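Portes ouvertes chez Plurnora : la dînette attire les familles

Il y avait du monde dimanche 4 novembre 2018 dans les anciens entrepôts de Partington, où l'atelier de robotique Plurnora recevait le public pour la première fois depuis son installation dans le quartier. Les organisateurs espéraient quelques dizaines de curieux, des voisins surtout, et peut-être des élèves du lycée ; à la fermeture, le registre de l'entrée comptait 1275 noms, et il a fallu rouvrir deux fois la réserve de gobelets pour le café.

Le bâtiment, les habitants de Partington le connaissent bien. Construit en 1991 pour un grossiste en papeterie, il est longtemps resté fermé avant que Plurnora n'y pose ses établis, ses câbles et ses 31 salariés. Beaucoup de visiteurs venaient d'ailleurs un peu pour revoir les lieux, et l'on a entendu dans l'escalier plus d'un souvenir de livraison ou de premier emploi – ce qui a fait prendre du retard aux groupes, sans que personne songe à s'en plaindre.

La visite commençait au rez-de-chaussée par les bancs de montage, présentés par Norbert Ondrejka avec une patience remarquable, puis montait vers la salle du fond, celle dont tout le monde parlait en redescendant. On y travaille à deux bras sur des jouets de cuisine : légumes, planche à découper, poêle, panier bleu, tout ce qu'il faut pour préparer un repas qui ne sera jamais servi.

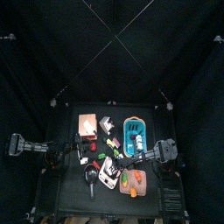
« Les enfants comprennent tout de suite, ce sont les parents qui posent des questions compliquées », s'amusait Marama Tautahi, responsable des démonstrations, entre deux groupes. Elle a expliqué volontiers, et plusieurs fois de suite, que saisir un petit objet arrondi demande à une pince bien plus de finesse qu'on ne l'imagine, et qu'un légume en plastique a le grand mérite de ne pas s'abîmer quand on le serre trop. Les plus jeunes, assis par terre au premier rang, donnaient des conseils à voix haute et réclamaient de la soupe.

Les groupes étaient limités à neuf personnes, et l'attente dans le couloir s'est parfois allongée au-delà d'une demi-heure. Fletcher Bolger, venu de Listwood avec ses deux petites-filles, a fait la queue une seconde fois à leur demande. « Je pensais voir de grosses machines derrière des grilles, comme à l'usine où j'ai travaillé. Là, j'ai reconnu la dînette que nous avons à la maison », racontait-il, ravi, en cherchant les manteaux.

Dans une petite pièce voisine, Annelies Hendriks montrait ce que l'on obtient avec une caméra fixée tout près de la pince. La vue surprend au premier abord, tant les objets y paraissent grands et proches, et il faut un moment pour s'y repérer.
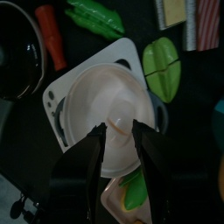
L'après-midi s'est terminé autour des gâteaux apportés par l'association Grornell, qui anime depuis longtemps les ateliers de bricolage du quartier et qui prêtait pour l'occasion ses tables et ses bancs. Flynn Katene, le directeur de Plurnora, a remercié tout le monde en quelques mots, un peu couverts par les conversations, et a promis que les portes rouvriraient aux écoles de Partington et de Listwood dès le mois de janvier.

Les enseignants intéressés peuvent dès à présent s'inscrire à l'accueil de l'atelier, aux heures de bureau. Les visites scolaires seront gratuites et se feront par demi-classe. Une écharpe d'enfant rouge et une paire de lunettes, oubliées dimanche dans l'entrée, y attendent également leurs propriétaires.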